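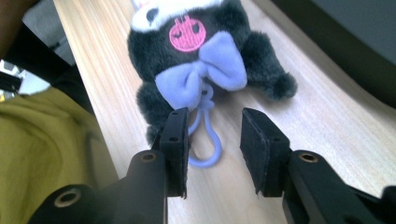 Carnside Newsletter, Issue 106, page 2

Print this page | E-mail this page

FOAM FINGERS AND FLUFFY THINGS

I've spent most of September swapping fingers on the hand-held gripper, and I've got opinions! The soft toy with the pink winking face has been my favourite test piece by miles. All that long dark fuzz gives you nothing firm to aim at, and then there's the big lavender-blue bow, and the clip hook trailing off underneath, which loves to find its way into the gap between the fingers before you've even started closing.

I tried the Filten pads first (the smooth rubber ones) and they kept sliding up the fur and coming away with a tuft. Foam is much kinder. It does wear, mind you, and the edges go scruffy sooner than I'd like, so I've put in for another sheet. The Trerna fingers are narrower and lovely on pens and cutlery, but on anything squashy I felt I was poking it.

We're up to 2000 grabs on the foam set now and I've stopped dreading the bow. Going in below it, nice and wide, works best for me. If you've borrowed the Zoëga controller, could I have it back please? I want to run the whole lot again with the slower close before we change the pads.

E-mail this page | Print this page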